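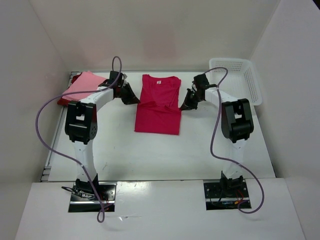

About Prokadura

Prokadura is a shared workshop for people who build their own machines. We have 16 benches, one metal room, one electronics room and a storage loft. Members pay monthly and keep their own keys. The workshop is open from 7 a.m. to 11 p.m.

Tomoyo Yoshida and Genji Tsuchiya started it with a drill press and a lease on the ground floor. Membership now stands at 86. Genji runs the metal room. Tomoyo handles inductions and the accounts.

Current builds

The longest-running project on the floor is Herkix, a two-arm cell for folding laundry. Wakana Sekiguchi designed the enclosure and the front platform, with the arm bases mounted through cutouts so either arm can be lifted out for service. Riku Ishida writes the control code. Both arms use the same gripper – two tapered fingers, meeting at the points – and spare sets are kept in drawer 2 of the electronics room.

Work so far has concentrated on T-shirts. Open items are cable routing along the outside of the arms, grip on smooth fabric, and separating one garment from another when several are on the table. Camera views from the gripper are reviewed alongside the wider view of the table.
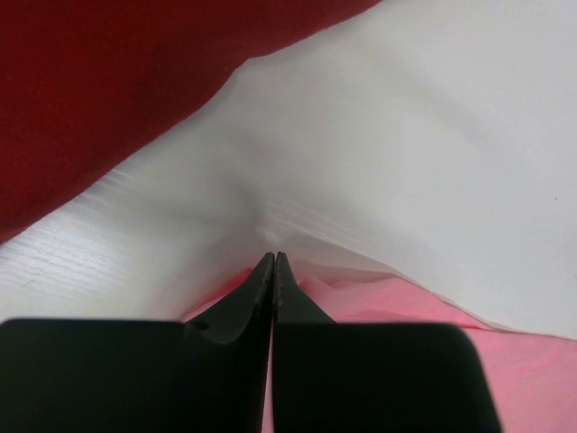
Herkix gripper fingertips at the edge of a white cloth, with red and pink fabric on either side.

Other builds in progress include a plant watering rail by Hinata Nomura and a pen plotter that is waiting on a new belt.

How we work

Projects are owned by the members who build them. Drawings and code go on the shared drive under the project name. Anything with a powered joint needs a reachable stop switch and a second member in the building during first runs. Bench space is assigned for 60 days and can be renewed once without review.

Joining

Inductions take two hours and cover both rooms. The next intake is in August. Write to the front desk with a short note on what you plan to build and which tools you have used before.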